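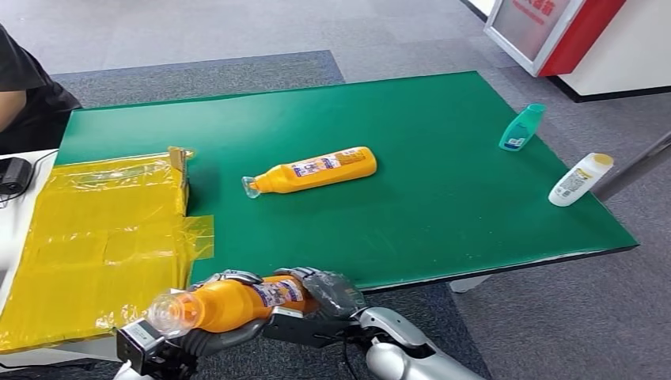 How Do Actors Remember All Those Lines?

Hi! I act in plays and sometimes in little movies, and kids ask me the same thing every single time. They don't ask about the costumes or the kissing (okay, a few ask about the kissing). They ask, "How do you remember all those words?"

So let me tell you how I do it, and then you can try it for your next school play.

What is a script?

A script is all the words of a play or movie written down, plus notes about who comes in, who goes out and who falls into the pond. The words a character says are called lines. My first big part was in a play called The Goat of Polterlow, and I had 222 lines. I was the goat. It was a very talkative goat!

When I got that script I wanted to hide under my bed. I'm telling you this so you know that grown-ups get scared of long things too.

Step one: read the whole story

Before I learn one word, I read the script from start to end, the way you'd read a comic book. I want to know what happens. If my goat is mad at the baker on page 45, I need to know what the baker did to him back at the beginning. (He sold the goat's hat. I would be mad too.)

When you know why somebody is talking, the words stick much better.

Step two: small bites

I learn one page, have a snack, and come back. If I can still say it after the snack, I go on to the next page. If I can't, I do it again, and no, I don't get a second snack. Well, sometimes.

Step three: move around

I say my lines while I walk, sweep the kitchen or bounce a ball. Lots of actors do this. In a play you hardly ever stand still, so your legs and arms learn the lines along with you. On stage I pick up the bucket, and the words about the bucket just come along with it.

What are cues?

A cue is the thing that tells you it's your turn. Mostly it's the last few words another actor says. It can be a sound, too, like a doorbell or a thunder crash. You have to learn your cues as well as your lines, or you'll say "Who's there?" before anyone has knocked. I did that once at the Hemmin Playhouse. The audience thought it was part of the show, so I knocked on the wall myself and kept going.

What if you forget?

Everybody forgets sometimes. In many theaters there's a person called a prompter, who sits out of sight with the script and whispers the next words if an actor gets stuck. Other times a friend on stage helps out. They might say, "Weren't you going to tell me about your hat?" and whoosh, it all comes back.

Is it different in movies?

Yes, quite a bit! A movie gets filmed in little pieces, and each try at a piece is called a take. If you mess up, you can do another take. The pieces don't have to be filmed in order, either. In Perkero I said goodbye to my movie sister before the day we filmed our first hello.

Try it tonight

Pick a poem or a page from a book you like. Read it all, learn two lines, walk around the room with them, then add two more. Say it to your dog tomorrow morning. Dogs are a great audience and they never leave early unless there's a squirrel.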